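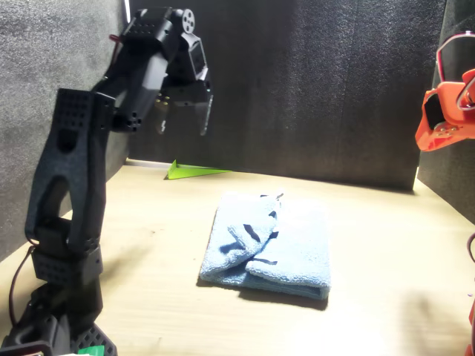
端材の引き取り窓口、プリコフで通年運営へ 来年5月から

プリコフ市は2019年12月26日、市内の工場や工房から出る木材と布の端材を集め、市民や小規模事業者に安く譲る窓口を、来年5月から通年で開くと発表した。これまでは春と秋の期間限定で試験的に開いていた。場所は試験期間と同じ旧繊維倉庫の1階で、トラパレ通りに面した南側の入り口を使う。

窓口に端材を出すのは、家具材を扱うシトゥヴウッドと、カーテン地や椅子張り地を織るプルルテックスの2社。どちらも市の東部に工場があり、従来は処分業者に引き渡していた。市によると、今年秋の試験期間中に窓口を訪れた人は延べ781人で、春を上回った。平日の夕方に利用が集中し、閉館時刻までに受け付けを終えられない日もあったという。

木材は幅と長さで棚を分け、節や割れのあるものは別の箱にまとめる。シトゥヴウッドが出すのは主にブナとナラの切れ端で、天板や引き出しの前板を切り出した後に残る細長いものが多い。接着剤や塗料の付いた材は、当面は対象に含めない。試験期間中には塗装済みの材が混じっていたことがあり、市は搬出の前に工場側で選別するよう求めた。

布は巻きの終わりや、織り傷のために出荷できなかった部分が中心となる。プルルテックスは色番号と素材の表示を付けて渡す。防炎加工をした生地には別の札を付け、衣類や寝具には使わないよう注意書きを添える。同社は、同じ色がまとまって出る時期は限られるとして、色の指定や取り置きには応じない方針だ。

譲渡の料金は重さで決める。木材、布とも1キロ当たり20で、通貨は市の地域券でも払える。1回に持ち帰れる量には上限を設ける。学校と福祉施設は、事前に申し込めば無料で受け取れる。転売を目的とする利用は断るが、作った品物を市場や自分の店で売ることは認める。

試験期間中に寄せられた意見では、開館時間の延長を望む声が最も多かった。これを受けて市は、平日の終了時刻を夜まで延ばし、代わりに午前の開始を遅らせる。日曜は休む。ほかに、木材を車に積める長さに切ってほしいという要望もあった。市は安全管理の面から窓口での切断は行わず、手のこを貸し出して利用者自身に切ってもらうことにした。作業は屋外の屋根の下に限り、子どもだけでの利用は認めない。

倉庫の床は古い板張りで、秋の試験期間には重い材を奥の棚まで運ぶのに手間がかかった。冬の間に搬入口の段差をなくし、棚を入り口寄りに移す。布の置き場には湿気を防ぐための仕切りを入れる。工事は2月に始め、4月中に終える予定で、その間は端材の受け入れも休む。工事期間中に2社から出る分は、これまでと同じく処分業者が引き取る。

駐車場は北側の空き地を使う。トラパレ通りは朝夕の交通量が多く、秋には積み込みの車が車道に並んだため、近くの商店から苦情が出ていた。市は通り沿いでの積み込みを禁じ、北側から倉庫の裏口に台車で回れる通路を設ける。自転車は南側の入り口脇に止められる。バスの場合は、倉庫前の停留所が最も近い。

運営は市の資源循環課が受け持つ。初年度の経費は棚の移設を含めて一般会計から出し、次の年度からは譲渡料金の一部を充てる。ただ、料金収入だけで人件費を賄うのは難しく、課は今後も一定の支出が続くとみている。議会では、処分費が減る2社にも負担を求めるべきだとの意見が出た。市は、2社が選別と運搬を自社の費用で行っていることを理由に、初年度は負担金を求めないと答えた。扱いは1年後に見直す。

市内にはほかにも木工所や縫製所があり、端材を出したいという問い合わせが来ている。市は、置き場の広さに限りがあるため、まず2社の分で受け入れの流れを固め、そのうえで対象を広げるかどうかを決めるとしている。金属や樹脂、ガラスを受け入れる予定はない。家庭で不要になった家具や衣類も対象外で、従来通り収集日に出すよう呼び掛けている。

利用には登録が必要になる。登録は無料で、市内に住むか勤めている人なら誰でもできる。先着300人には、木材と布の見本を綴じた冊子を渡す。見本には樹種や織り方の名前のほか、手入れの方法、向いている用途が書かれており、窓口でも閲覧できる。試験期間中に登録した人は、窓口で名前と住所を確認すれば、改めて書類を出さなくてもよい。

登録の受け付けは4月から、市役所の資源循環課と市立図書館で始める。郵送での申し込みは扱わない。学校と福祉施設の申し込みは別の書式になり、必要な材の種類とおおよその量、受け取りに来る人の連絡先を書いて、受け取りを希望する日の前の週までに資源循環課へ提出する。希望が重なった場合は、申し込みの早い順に日を割り振る。

開館日には、その日に棚にある材の種類を入り口の掲示板に張り出す。電話での在庫の問い合わせには応じない。悪天候で搬入が遅れた日は、布だけを並べて開けることもある。詳しい開館時間と休館日は、3月に発行する市の広報紙に載る。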